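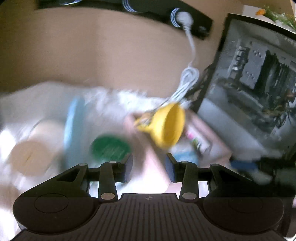

Learning Manipulation from Hand-Held Gripper Demonstrations
Course handout, Unit 6
Instructor: Rakiya Lawal
Laboratory sessions: Suleiman Jibrin

Reading for this unit: the Gadley project report, chapters 2 and 3. Chapter 4 is optional. Students who missed the Saturday laboratory should read the section on timing before attempting the exercises.

1. The problem

A policy maps what a robot observes to what it does next. In imitation learning the mapping is fitted to recorded demonstrations. In Unit 5 the demonstrations came from teleoperation, in which a person drives the robot arm itself. Teleoperation gives clean records of joint positions, but it ties every demonstration to one arm in one room.

The Gadley study took a different course. Demonstrators held a gripper with a camera mounted on it and performed the tasks directly. The arm was used only at the evaluation stage.

2. What is recorded

Each demonstration consists of a video stream, the estimated pose of the gripper at each time step, and the opening width between the two fingers. The first is measured directly. The other two are computed afterward, and both carry error.

Because the camera moves with the hand, the gripper keeps nearly the same place in the image while everything else shifts. A network can therefore learn where the fingertips are in the image without being told. The same arrangement has a cost. Fast hand motion blurs the surroundings, and the objects near the fingers, which matter most for the grasp, may be soft for several time steps in a row. Students should examine the picture for this handout with that cost in mind. The work surface is crowded, many of the objects are blurred, and a yellow funnel-shaped object lies close beyond the open fingers.

3. Relative actions

Let T(t) be the pose of the gripper at time t, written as a 4 x 4 transform in a fixed world frame. The policy does not predict T(t+k) itself. It predicts

A(k) = inverse(T(t)) T(t+k), for k = 1, ..., K

so that each future pose is expressed in the gripper's current frame. A constant offset in the world frame cancels. Slow drift in the pose estimate cancels only in part, and the remainder grows with K.

4. Data and filtering

The Gadley group collected 2000 demonstrations of picking in clutter. Of these, 1046 passed the filter and were used for training. A demonstration was removed if tracking was lost at any point, if the finger width could not be recovered, or if the task was left unfinished. The group then ran 200 evaluation trials on the arm at the Czarnecka laboratory.

Filtering is not neutral. Tracking is lost most often during quick movements, and the filtered set therefore favors slow demonstrators. The report mentions this in one paragraph of chapter 3. It will be discussed at greater length in lecture.

5. Timing

Images reach the policy late, and the arm responds to commands late. If neither delay is corrected, the first few predicted actions refer to moments already past. The usual remedy is to measure both delays, discard the expired actions, and send the rest ahead of time by the arm's response delay.

6. Exercises

6.1 Show that A(k) is unchanged when every pose is multiplied on the left by the same rigid transform.

6.2 Suppose the camera is remounted with a small rotation relative to the fingers. State which recorded quantities change and whether relative actions remove the effect.

6.3 Propose a filter that keeps more of the fast demonstrations. Describe one kind of bad data it would admit.

6.4 Using the Dritmont log files, estimate the image delay. Report the method as well as the value.

Written answers are due at the start of the next laboratory session. The log files are in the Brostden course folder.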